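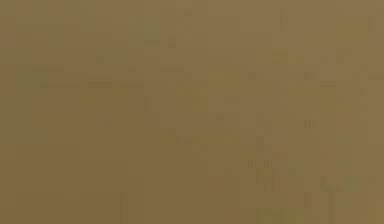

According to Giuliana Carhuamaca, the fastest way to waste an afternoon with two simulated grippers is to start comparing them before both have been shown the same view. She has the afternoons to prove it. This section therefore comes before the one with the grippers in it, and you are asked to read them in that order.

Section 4. Matching the camera view before a gripper trial

What you need
The Watance simulator, installed and licensed (Section 1).
The Beson two-finger gripper model and the Motton suction gripper model, both loaded into the library.
The Colombo controller profile, either version.
A chair. The first render takes a while.

4.1 Starting the view

1. Open Watance and choose New Trial. Leave the trial name alone for now. You will want to call it "final" and you will be wrong.

2. In the Camera panel, pick Overhead. The list also offers Wrist and Side, which are covered in Section 6.

3. Press Render Once. Do not press Render All, which sits next to it, is the same color, and does what it says.

4. Look at the preview. If all you get is a field of olive-brown with dim greenish patches and some soft dark ticks in rows, the preview is no use for a trial. Go to 4.2. If you can make out the arm, the gripper and the edges of the things to be picked up, skip to 4.3 and try not to gloat.

Note: The controller will happily run a trial on a view in which no human being could find the gripper. It will also give you a score. The score will have two decimal places.

4.2 Clearing a hazy view

Work through these in order, and press Render Once after each. Changing three settings at once may well fix the picture, but you won't know which one did it, and you will be back here after the next update.

1. Open Atmosphere and set Haze to 0. The slider goes up to 40. We have yet to hear from a customer who needed 40.

2. Open Lens and check Near Focus. For the overhead camera it should read 296. If the box is blank, type the number in and press Enter. Clicking elsewhere clears the box without comment.

3. Set Contrast to Scene. The other choice, Library, borrows its values from whichever model was loaded last, so your Beson trial can end up wearing the Motton's settings.

4. Turn off Blend Previous. With this on, each new render is mixed with the one before it, and a bad view can hang around long after you have cured it.

5. If the preview is still all one color, close the trial without saving and start again at 4.1. We would like to offer something more scientific.

Caution: Do not try to rescue a flat preview with the Brightness control. You will get a brighter flat preview, and the setting will follow you into every trial you open from then on.

4.3 Locking the view for both grippers

1. Once the preview is clear, press Lock Camera. A small padlock appears beside the camera name. If it is gray, the camera is locked. If it is yellow, the camera is also locked, but by a different user.

2. Load the Beson gripper and press Render Once.

3. Swap to the Motton gripper through Tools, then Replace Gripper. Deleting one and adding the other unlocks the camera.

4. Press Render Once again and set the two previews side by side. Apart from the gripper, they should match. A shift in color counts as a mismatch, however small and however late in the day it is.

5. Save the pair as a view set. Now you may name it.

4.4 Choosing the controller version

Use the same Colombo profile for both grippers. Version 11 closes the fingers more slowly and suits the Beson. The older profile is quicker and flatters the Motton. You can see how a person with a favorite might be tempted.

Set Attempts to 20 for each gripper and leave Retry on Miss switched off. With retries on, both grippers do splendidly and you learn very little about either.

Note: If you change the controller version partway through, discard the attempts already made. Watance will offer to average them for you. Decline.

4.5 Before you move on

Open the saved view set one more time and check that the Haze value is still 0. Updates have been known to restore it. If it has changed, repeat 4.2 from step 1, save the set again, and continue to Section 5, Running the Trial.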